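Counter talk - speaker notes
Community hall, 10 am slot, 40 min incl. questions
Laurinda doing the intro so DON'T reintroduce myself

Water. Glasses. Handouts are in the green folder, not the blue one.

START

Hands up who cooked something last night. Keep them up if you had to move something to do it. Wait for it. Should be most of the room.

That's the talk really. Moving stuff to get to the counter. If they remember one bit it's that the counter is for working on and the minute it's a shelf you've lost it.

Say where I'm coming from - not a designer, not a cabinet maker. Did 13 years in other people's kitchens, first catering, then the sorting and packing side with Flor Pacheco. We started the Lollau sessions because clients kept asking the same thing. Which is: where does it all go.

(Don't do the story about the fondue set. Ran seven minutes last time.)

PART ONE - THE BACK ROW

Everybody has one. The line of things along the wall behind the counter. Starts with the dish soap and next thing it's the whole length of the bench.

What belongs in it. My rule, steal it or don't - if you touch it every day it can stay. Salt, tea, the utensil pot, soap if it's by the sink. Jar of oats if you're an oats person.

What doesn't
- vitamins
- mail!! so much mail
- the good olive oil, if it's next to the stove. heat kills it. cupboard
- batteries
- the thing you're going to fix

Ask: what's the oldest thing in your back row. Somebody always has a good one. Take two, three answers max.

One row deep. Only one. Second row starts and you can't wipe behind it, and then you don't wipe behind it, and then it's a colour. Pause for laugh, if no laugh keep moving.

Lids matter more than matching. People spend a fortune on matching jars. A square box beside a round jar beside a mug is fine, your kitchen isn't a shop. But open things near a stove get that film on them, the sticky dusty one. Lid on everything that isn't a utensil pot.

On utensil pots - heavy. Heavier than you think. A light one goes over the first time you pull the long spoon. Five or six tools in it, tops. If you have to wiggle a spoon out there's too many in there. Home exercise: take everything out, put in a bag, put back only what you fetch. After two weeks see what's in the bag. Rodrigo Caldeira did this after the last session and emailed me, he'd gone back for a ladle and a whisk. Nothing else. The bag had four spatulas in it.

PART TWO - DRAWERS

Slow down here, this is the bit they write down.

Top drawer is prime real estate and it's nearly always wasted. Takeaway menus, elastic bands, birthday candles. Why. You're standing right over it.

Put in the top drawer what you use standing there. Not what fits. What you USE.

Snacks in a drawer - yes, I'm for it. Get asked every time. A bag of chips in a cupboard gets shoved behind something and goes stale and then you buy another bag. In a drawer you look straight down on it. One layer, nothing stacked, you know what you've got. Fold the top and peg it. I use wooden pegs from the laundry, cost nothing.

Counter argument is that you eat more of them. Probably true. Not my department.

Drawer depth. Measure INSIDE, not the front. The front lies, it's always taller than the box behind it. Have seen more than 300 drawers in my notebooks and I don't remember one where the front told you the truth. Inside height, inside width, and the depth from the back of the front panel to the back. Write it on tape and stick it on the underside. Then when you're in a shop looking at a divider you've got it in your phone. Take a photo of the tape.

Runners - old wooden ones stick in humid weather. Candle wax along the rail. Plain white candle, rub, slide it in and out a few times, rub again. Not oil. Never oil, it picks up crumbs and you get a paste.

Demo: have the small drawer on the table. Wax it in front of them. Pass it around if the group is under 20 or so, otherwise too slow.

Pull the drawer all the way and it should stop on its own. If it doesn't you need a stop, a scrap of wood and one screw. Belmiro Cordeiro made me a whole bag of these, hand them out at the end, one each.

PART THREE - ORGANIZERS ON TOP OF THE COUNTER

Ok so this is where I get argued with.

The little wooden cabinet type, open front, shelf on top, compartment underneath. I like them. I like them if they're doing one job. Mine does seasoning and that's it. Salt on the top because I want it without looking. Small bottles underneath.

Bottles lying down vs standing up. Standing is better, obviously. But if the compartment's too low for standing then lay them down, caps tight, and put them cap OUT so you can grab the neck. Check the caps. Had a vinegar go once. Whole thing had to come apart and I had to sand it.

Don't lay down
- anything with a pour spout that doesn't lock
- soy sauce in the flip top bottle
- anything you've decanted yourself, sorry

Also put a sheet of something in the bottom. Baking paper is fine. Change it when it's ugly.

Wood on a counter. Wet bench, wood sitting on it, you get the dark line along the bottom edge. Four felt or rubber feet fixes it. Lift it, wipe under, let it dry, put it back. I do it once a week and I'm a bit slack honest.

Salt in its own box - keep it in the box if the box is good. You do not have to decant salt. You don't have to decant anything. The decanting people have had their turn. If the packet closes and you can see what it says, leave it. Flour and rice, yes ok, jar, becuase of moths.

If someone asks price - the Vurkska units are decent but I'm not being paid to say so. The second hand shop on Torres has had some. Or make one, it's five boards.

PART FOUR - CUTTING BOARD

Short. Running late by now, I always am.

Board lives where you cut. Not in a cupboard, not behind the toaster. If it's heavy leave it out flat. If you've got no room to leave it out flat go back to part one and start again.

Loop on it? Hang it. A loop is there to be hung from. But not over the stove.

Stand it on edge to dry, both faces to the air. Flat and damp is how they cup. Mineral oil when it looks thirsty. Cooking oil goes off, you'll smell it.

Onion smell - half a lemon and coarse salt, scrub, rinse, stand up. Everyone knows this one, say it anyway, there's always one person who doesn't.

THE SPACE TEST

This is the takeaway, say it twice.

Board down. Space one hand wide on the left for what's coming in. Space two hands on the right for what's cut. Flip if left handed. If you can open your top drawer without your hip hitting it and without moving anything off the bench, you've passed.

Most kitchens fail on the drawer. Drawer opens, something's in front of it, a bin or a stool, or a bag hanging off the knob. Fix that before you buy anything. Free.

Small kitchens - people say it's not possible. I had 618 millimetres of bench in the Skernari flat. Measured it, wrote it on the wall. Board, one jar of spoons, kettle on the windowsill. Cooked for six at Christmas in it. Not well but still.

RESET

End of night, ten minutes max. Order:
soap back where it goes
back row pushed back in line
anything that isn't kitchen goes in ONE basket, basket leaves the room
organizer - close lids, check caps
wipe right to left or whatever your way is, just always the same way
drawers shut

Not a deep clean. People hear reset and think deep clean and don't do either. It's just so morning you isn't cross with night you.

Kids can do the basket. Partners can also do the basket.

QUESTIONS - ones I know are coming

Marble and stone tops - lemon and vinegar will etch real marble, wipe right away, board under everything. Laminate with a marble look, far less fussy. Ask them which one they've got, half don't know. Cold to touch is a fair hint, not proof.

Cords. Clip along the back edge, shortest run you can. Nothing looping over the board. If it has to cross the work area it's in the wrong spot.

Knives in the top drawer - yes but in a block insert or with guards. No loose knives in with the peelers please.

Pull out bins - don't know enough. Send them to Rodrigo.

How often do I declutter. Every March, whole kitchen, one day, radio on. Rest of the year just the reset.

What about the toaster. Long sigh. It can stay.

WRAP

Thank Laurinda, thank the hall. Sheet at the door for the autumn session. Drawer stops in the paper bag, one each. Candle stubs too if they want them.

Stack chairs, out by noon, there's a choir after.

Closing slide:
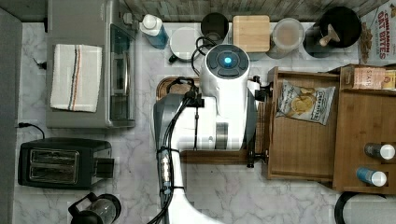
Lourenço Barros: Came to the morning one and waxed the drawers as soon as I got home. Two of the three run beautifully now, the third still catches on the left side about halfway out. Would you sand it before doing another coat or just keep rubbing? Also I'm with the other side on salt, ours clumps in the box by the kettle, so it's gone in a jar with some rice.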